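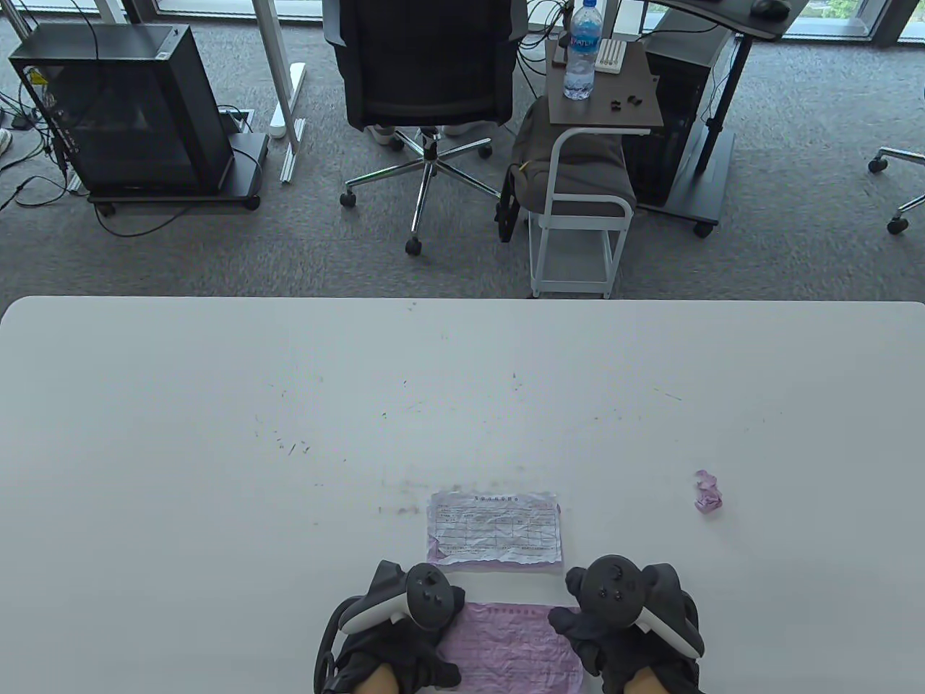

Aldale Records Forum
Paper Handling and Storage
Topic: Flattening crumpled colored forms before filing

Posted by Britta Lammers
Member, Flavstead office

Our office has been asked to prepare a written procedure for forms that were crumpled and set aside for disposal, and were later found to be within their retention period. The forms are single sheets with a title line and a ruled grid below it. Some are white and some are pink or close to lilac. A first check of the boxes gave a total of 644 sheets, most of them wadded into balls.

At present each sheet is opened by hand on a plain white table and pressed flat before it is placed in a folder. Staff wear gloves throughout. I would be grateful for comments on two points. First, is flattening by hand sufficient, or should the sheets go under weight before filing? Second, should the colors be separated before the sheets are opened or afterward?

Posted by Trilok Kashyap
Member

With regard to the first question, hand flattening is not sufficient for any record that will be scanned. A sheet that looks flat on the table will lift again along the main folds and may catch in the feeder. Our practice at Mornent is to place opened sheets between two clean boards overnight with an even weight on top.

With regard to the second, the colors should be separated first. The outside of a ball shows the color well enough, and sorting takes very little time.

Posted by Bhupendra Thakur
Member

I must respectfully disagree with the previous post on sorting. A crumpled ball frequently contains more than one sheet, and the inner sheet may be of another color. If the balls are sorted by their outer surface, a white copy may be filed among the pink ones, or a pair that belonged together may be separated with no record of it. Our instruction is that sheets found together remain together until the entries have been read.

I would also ask what type of glove is in use. Thick gloves make it difficult to feel where a corner is folded under, and corners are where most tears occur.

Posted by Britta Lammers

Thank you both. The gloves are dark and have a textured surface. I accept that they are less sensitive than a thin pair. The supply cabinet offers only the one kind until the November order is delivered.
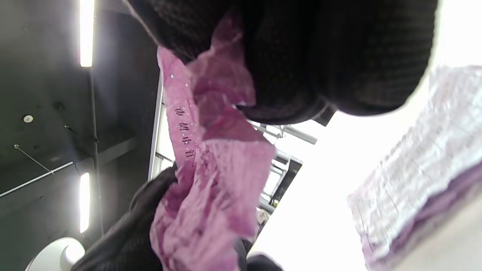

Crinkled pink item in gloved hands, with small dark marks along one side.

The creases that concern me most are the sharp ones. Soft wrinkles come out under the palm. A sharp crease stays, and where it crosses small print the characters can be hard to read.

Posted by Nipon Phuthong
Moderator

Members are reminded that pressure-sensitive copy paper requires separate consideration. On such paper, rubbing with a hard edge will leave a mark of its own. Please do not recommend rulers, bone folders or the back of a spoon without first establishing what the paper is. A post recommending a household iron has been removed.

Posted by Trilok Kashyap

The moderator's point is noted. I should add that weight applied evenly through boards does not rub the surface, and I maintain my recommendation.

On the question raised by Mr. Thakur, we have not found mixed balls to be frequent. The forms he handles may have been discarded in batches. Ours were discarded one at a time.

Posted by Bhupendra Thakur

That may account for the difference. In the absence of information on how the Flavstead forms were discarded, I would prefer the more cautious method.

Posted by Bhupendra Nigam
Member, Nigam Document Services

May I raise the matter of the work surface. A white table is convenient, but specks and scuffs on a pale surface are easily overlooked, and loose grit under a sheet will mark it when pressure is applied. We place a clean blotter under every sheet and change it after each box. A pack of 500 blotters is a modest expense for a project of this size.

Posted by Britta Lammers

The table does carry scuffs and small scratches from ordinary use. It is wiped each morning, but I had not considered grit as a separate matter, and a blotter will be added to the draft.

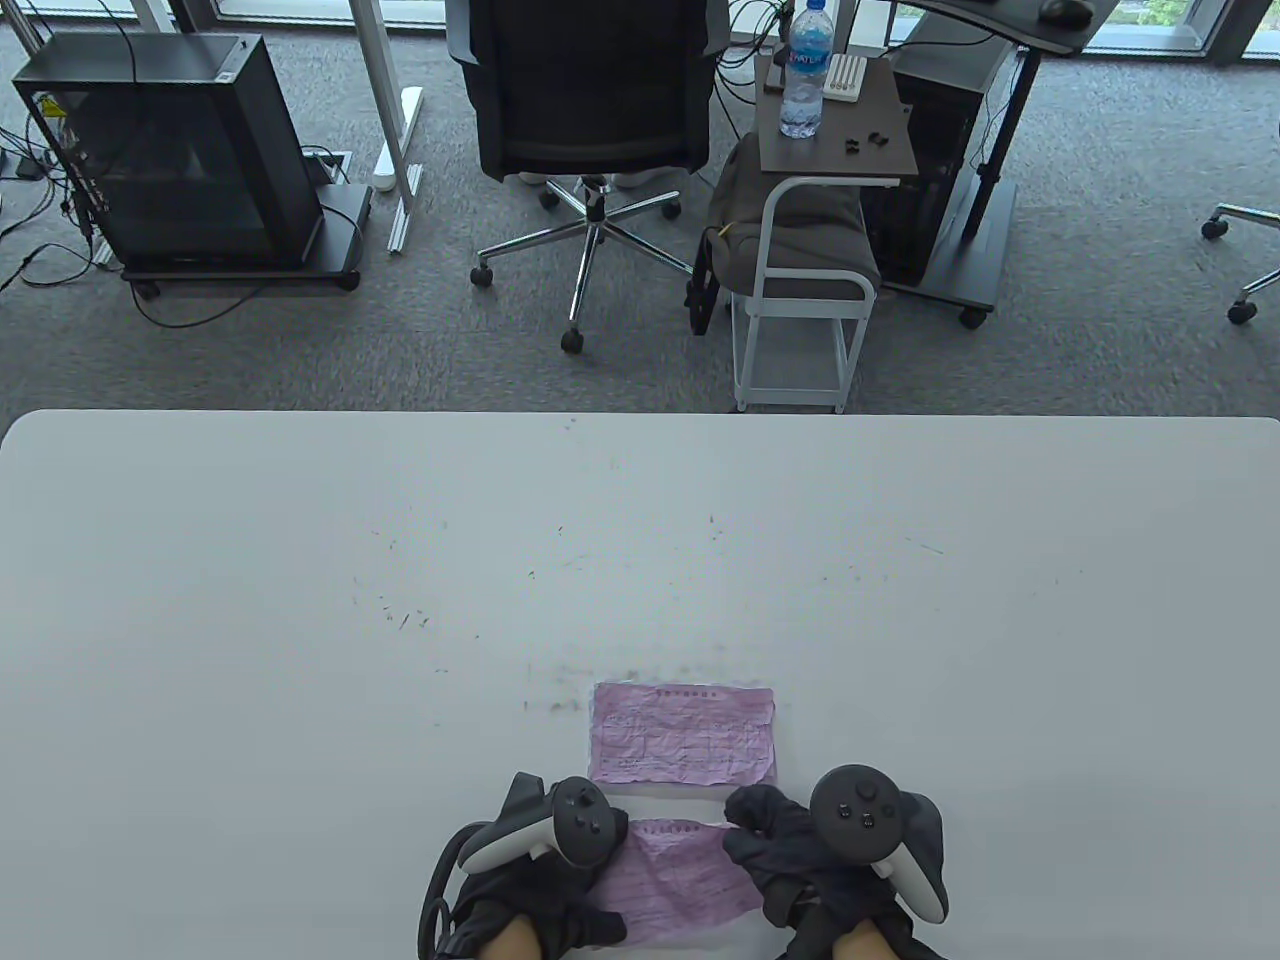
One pink form laid flat, with a second held just below it.

I should also mention that opened sheets are currently left on the table above the one being worked on, so that title lines can be compared.

Posted by Bhupendra Thakur

Comparison of title lines is useful, provided that no more than a few sheets are out at once.

Posted by Britta Lammers

The draft procedure now reads as follows. Comments are invited before it is submitted for approval.

1. Wipe the table and lay down a clean blotter.

2. Take one ball at a time. Leave unopened balls to the side, clear of the working area.

3. Open the ball from its loosest edge. Do not pull on a corner. Keep sheets found together in one folder.

4. Press the sheet from the middle outward with the flat of the hand. Do not use a tool. 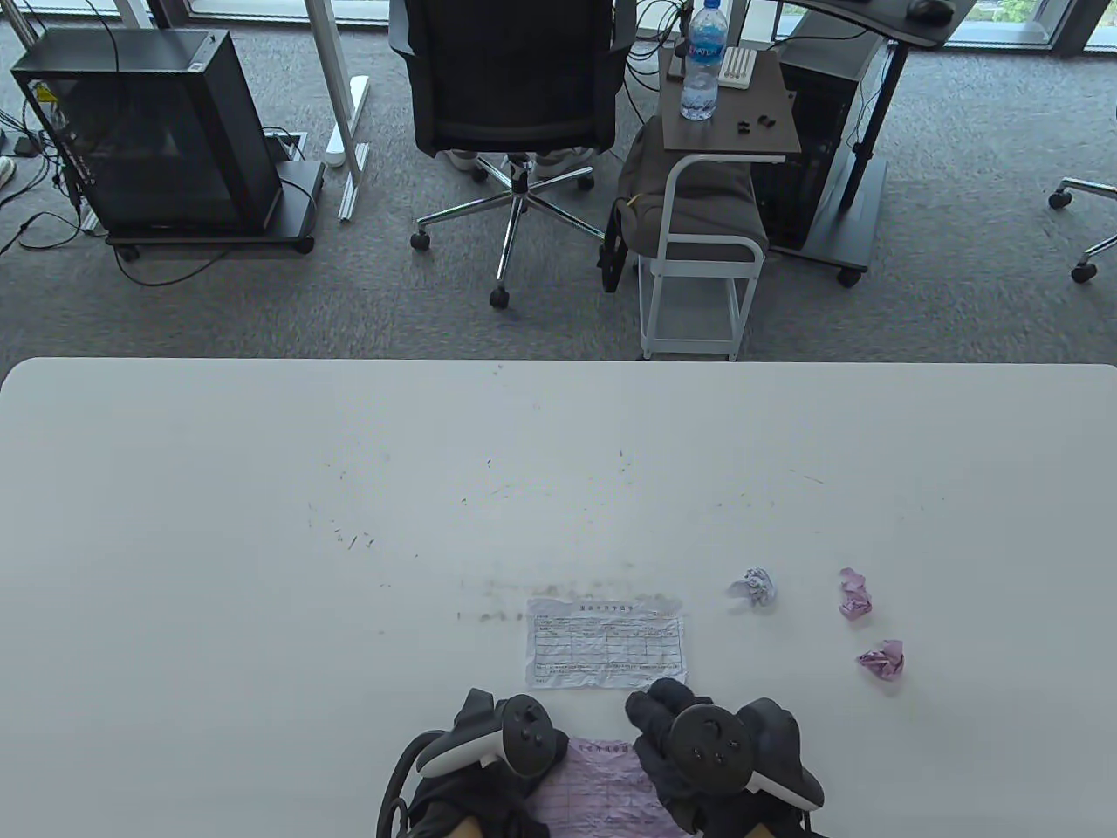
5. Confirm that the title line and the grid can be read. Place any sheet that cannot be read in the query folder. The trial box produced 27 of these.

6. Place readable sheets between boards under even weight overnight.

7. Sort by color and form title only after the entries have been read.

Posted by Trilok Kashyap

I have no objection to steps 1 through 6. My reservation concerning step 7 stands, and I would ask that it be reviewed once the second box is complete.

Posted by Nipon Phuthong
Moderator

The draft has been copied to the Procedures section. This topic will remain open for comments on step 7.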